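From: Malcolm Oakley
To: Trernbridge club secretaries list
Date: 2 April 2023
Subject: Re: Registration of overseas players before the summer window

Dear colleagues,

Thank you to Vratislav Kuruc for raising this matter on behalf of Trurkent. His message is quoted in part below, and the league office's reply follows.

> On the registration of Kohei Yoshida and Tsutomu Chiba, we
> understand that both players were released by their previous
> club in December. Trurkent would like to name them in the squad
> for the opening match. Please confirm whether the international
> clearance must reach the league before the squad list is filed,
> or whether it may follow within the usual period. We would also
> like to know if the fee of 400 applies to each player or to the
> club as a whole.

Clearance must be in the hands of the league office before the squad list is filed. The grace period in the handbook covers transfers between member clubs only, and it has not been extended to players arriving from abroad. A club that names an uncleared player will forfeit the match and will lose a further 3 points.

The fee of 400 is charged for each player. Trurkent's payment should therefore cover two registrations. Receipts will be issued by Daichi Katayama, to whom all questions on payment should be addressed.
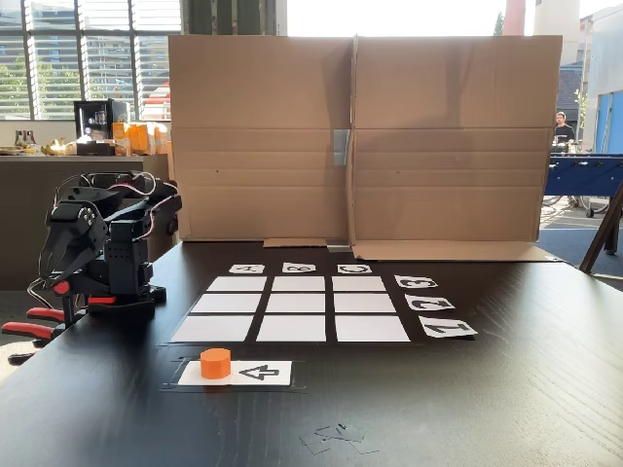
Nine white cards set out for tic-tac-toe, with the robot arm at the left of the table.

Secretaries are also reminded that each club may field no more than two overseas players at any one time. A third may be registered and may sit on the bench, but may enter the match only as a replacement for one of the other two. The referee will hold a copy of the list and will check it at every substitution.

The opening match between Trurkent and Irkeo will be played at the Trernbridge ground. Attendance at last season's opener was 2,177, and the visiting club should send its ticket request to this office in writing. Requests made by telephone will not be recorded.

Corrections to contact details for the new handbook should be sent to me directly and not to the list. Clubs that have changed their home colors must include a description of the second uniform, including goalkeeper shirts.

Yours sincerely,

Malcolm Oakley
Registrations Secretary
Trernbridge League Office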